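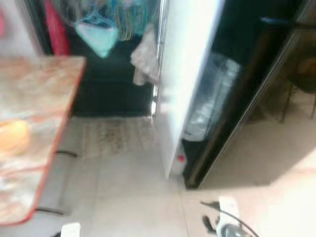 I have been trying to finish my grandmother's plum butter recipe since the beginning of August, and when I say finish I mean write it down in a way that another human could follow. My aunt wants it for the family cookbook. She has wanted it for two summers! The trouble is that Babcia never measured a thing in her life, and my own notes from standing next to her say stuff like "sugar, until it looks right" and "stir a lot." I've been working at the table with the pink and cream swirls and the thin reddish trim, because the kitchen counter is full of jars, and I've gotten very fond of spreading my papers over it and then not writing anything on them.

So let me tell you where I am. The plums come from the orchard stand out past Pristwood, the little blue-black ones that are a bit dull looking and taste like nothing much until you cook them. The lady there, Leokadia Górecki, sells them by the crate and will tell you to wait another week if you come too early. I went too early. I bought them anyway, and my first batch came out sour and kind of thin, and I ate it on toast for days out of pure stubbornness.

For the second batch I waited. I also bought a kitchen scale (a Jilby, nothing fancy, it was on sale) and weighed everything like a responsible person. After pitting I had 3345 grams of plums, which went into the big heavy pot with no water and no sugar. That's the one part of the recipe I'm sure of. Babcia was very firm about no water. You put the lid on, keep the heat low, and the plums give up their own juice while you stand there worrying that they're going to burn.
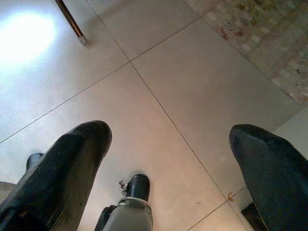 Then the lid comes off and you cook it down, and this is where I lose whole afternoons. I split it over two days, four hours each, and let the pot sit overnight in between. My cousin does hers in the oven and says I'm being dramatic, and maybe I am, but the house smells amazing and I get through a lot of podcasts. By the second evening it was nearly black and the spoon left a track on the bottom of the pot that stayed open for a while before it closed up again. I weighed it (pot on the scale, minus the pot, I was very proud of this math) and got 1874 grams.

As for sugar, I added barely any. My mother remembers none at all and my aunt remembers "plenty," and they were raised in the same house, so you can see what I'm up against. I did a few spoonfuls at the very end, tasted, did one more, and stopped. I'm going to write "to taste" in the cookbook and my aunt can call me if she has a problem with it.

Oh, and the jars. I used the old Treloar ones with the wire clips for the first batch and two of the rubber rings had gone hard, so check yours before you've got hot plum butter on the ladle. I have new rings now. I also have a burn on my thumb the size of a lentil.

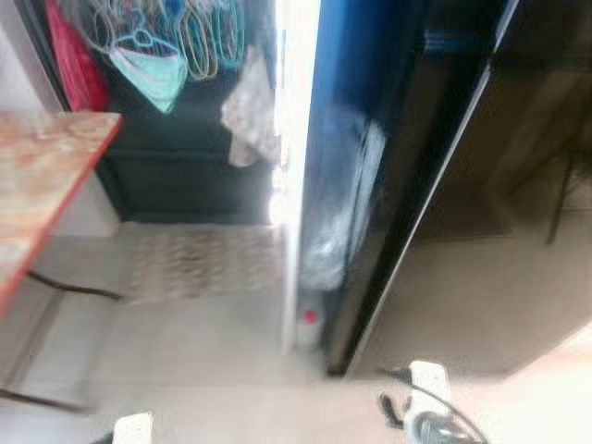
Red fabric and a tangle of pastel and orange hangers, over by the table.

Next up is the cake that goes with it, a plain yeast one with crumbs on top. My mother swears it came from a neighbor back in Arano and that Babcia took the credit for forty years. I've got a photocopy of a handwritten card that says 1000 grams of flour, which makes enough cake for a wedding, so I'll be cutting it in half and hoping the eggs work out. If you've made anything like it and have thoughts on fresh yeast versus the packets, please leave me a comment. The plums won't last and I'd like to bake before the next crate.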